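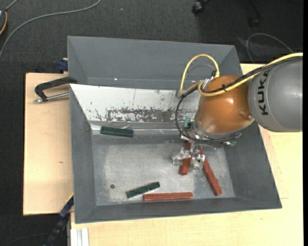 Section 4: Storing, sorting and counting your Plarnorska blocks

Your Plarnorska set comes in two colours, reddish-brown and dark green, and in one shape, the bar. If you have found any other shape in the box, it belongs to somebody else's set and should be returned to them.

Read this section before tipping anything out. Most of the letters we receive at Oswood are from people who read it afterwards.

4.1 Choosing a bin

Any large bin with a flat bottom will do. We use grey, on the grounds that both colours of block show up against it. A green bin looks very handsome until you have to find the green ones.

The bin should be wide enough for you to get a whole hand in without scraping your knuckles, and shallow enough to see into from a chair. Deep bins hold more and are regretted sooner.

Note: The Ospina storage tub sold with the older sets is still perfectly good. Its lid has never fitted and we have stopped pretending otherwise.

4.2 Setting up the table

1. Clear a table that is larger than the bin. You will want a strip of bare surface down at least one side for blocks you have taken out.

2. Put the bin down flat, well away from the table edge. Press on each corner in turn. If it rocks, turn it round and try again before blaming the bin.

3. Check what is under the table. Blocks that land on carpet are quiet about it, and a dark green block on a dark carpet may not be seen again until October.

4. Lay the blocks in the bin a few at a time. Start with a small handful and add more once you have the hang of it.

CAUTION: Do not pour. A full carton holds 200 blocks and they all arrive together.

4.3 Sorting by colour

1. Pick a colour and stick to it for the whole round. Changing your mind halfway is how mixed piles are made.

2. Take hold of one block by its long sides, near the top end, and lift it straight up. Gripping it by the ends works as well, but it tends to swing and knock its neighbours.

3. Set it down on your bare strip of table, long side against the one before. Leave a finger's width between the two colours.

4. Carry on until only the other colour is left in the bin. At this point you have finished. There is no need to take those out as well, though people do.

Note: In poor light the two colours are closer than you would think. Sort before four in the afternoon in winter, or put a lamp on.

4.4 Counting and packing away

Stack the blocks in rows of 10. Longer rows lean, and then you are counting from the beginning again with less goodwill.

Pack one colour to a tray, flat side down, and slide the tray into the Akura sleeve with the open end facing you. If the last row is short, leave the gap where it is. Filling it with the other colour will confuse whoever opens the box next, who is likely to be you.

CAUTION: Do not stack more than 2 full trays. The bottom one bows - slowly, and usually overnight.

Schools and clubs with the 1000-block set should label each tray on the short side. The long side faces the cupboard wall, as several of our customers have written in to point out.

4.5 Cleaning

Wipe with a damp cloth and leave to dry in a single layer. Do not put blocks in the dishwasher. They come out clean, but they get into the spray arm first.

For missing or chipped blocks, see Section 7.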